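7 Water filter – replacing the cartridge

Replace the Voritik cartridge every 4000 liters.

1. Close the inlet valve under the Galley sink.
2. Open the tap until the flow stops.
3. Unscrew the housing and remove the old cartridge.
4. Insert the new cartridge – seal facing up – and hand-tighten.

CAUTION: Do not exceed 700 kPa inlet pressure.

NOTE: Discard the first 17 liters. 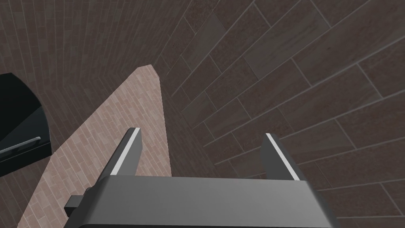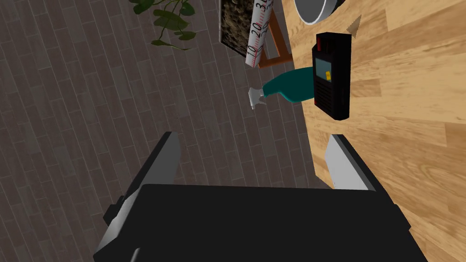 Fig. 7 – Two views, each with two gripper fingers.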